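Flusness FP-2 Ribbon Microphone Preamplifier

Two-channel tube and transformer preamplifier for passive ribbon microphones
Manufacturer: Flusness
Category: Outboard / Preamplifiers
Availability: Built to order

Overview

The FP-2 is a two-channel preamplifier intended for passive ribbon microphones on quiet sources: nylon-string guitar, brushed drums, upright bass, harmonium, spoken or near-spoken vocals. It replaces the single-channel FP-1, which is no longer built. The circuit was drawn by Telmo Sarmiento and uses a nickel-core input transformer, one twin triode per channel, and a balanced output transformer wound in-house.

Ribbon microphones have low output and are sensitive to the load they see. A preamplifier with too low an input impedance will damp the ribbon and thin out the low end. The FP-2 presents a high, nearly constant load across the audio band, and the low-frequency response of the microphone is left as the maker intended. A front-panel switch selects a second, lower load for older ribbons that were voiced against vintage consoles.

Phantom power is not fitted. The input connectors carry no DC under any condition, and a patching error at the FP-2 cannot put voltage across a ribbon. Users who need phantom power for condenser microphones should look at the Cabello series.

Gain structure

Gain is set by a stepped rotary switch on each channel. The steps are repeatable, and the two channels are matched at every position. A trim control follows the tube stage and attenuates only. With the gain switch high and the trim low, the tube stage is driven harder and second harmonic content rises. With the gain switch low and the trim fully open, the unit is close to neutral.

The transition is gradual. On an acoustic guitar played with fingers there is little audible difference between adjacent steps. On a strummed part or a loud vocal the top steps will compress noticeably, and the trim should be set by ear. 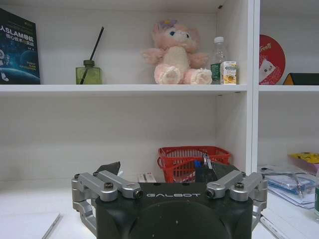
Low-cut is a passive network placed after the input transformer, with a corner at 100 Hz and a gentle slope. It is meant to offset proximity effect when the microphone is close to the source. It can be switched in during a take, though a faint click may be recorded.

Polarity reverse is provided on both channels. For mid-side recording with two figure-eight microphones, the matched gain steps allow the width to be recalled from session notes alone.

Specifications

Channels: 2
Input: XLR, transformer balanced
Output: XLR, transformer balanced
Low-cut: 100 Hz, switchable per channel
Low-frequency limit: 20 Hz, low-cut off
Controls per channel: gain, trim, load, low-cut, polarity
Metering: one moving-coil meter per channel, post-trim
Phantom power: none
Power supply: external, with locking connector
Mounting: standard rack, two spaces

Installation

Leave one empty rack space above the unit. The tubes run warm and the top cover is ventilated. The external supply should sit at the bottom of the rack or on the floor, away from the input transformers – hum pickup falls off quickly with distance, and most complaints of noise are cured by moving the supply.

Allow roughly 20 minutes of warm-up before setting levels. Always mute the monitors before changing the load switch.

In use

The first pair of FP-2 units went to Floscombe, where Olaia Requena used them for the basic tracks on an album by the songwriter Leandro Villalobos. Guitar and voice were recorded together, one ribbon on each, with the low-cut engaged on the voice channel only. Her notes on that setup are supplied with the manual. Bonifacio Montes has since used the same unit on accordion and bowed bass, with the lower load selected for both.

Options and service

Stepped trim controls can be fitted at the time of order – they cannot be added later without a new front panel. A Bakent carrying case is available separately and holds one preamplifier, its supply and the connecting cable.

Replacement tubes are sold in tested pairs. Bias is fixed and needs no adjustment after a change. Transformer faults should be referred to the workshop. Service inquiries go to Anneliese Harms, with the serial number from the rear panel and a short note on the fault.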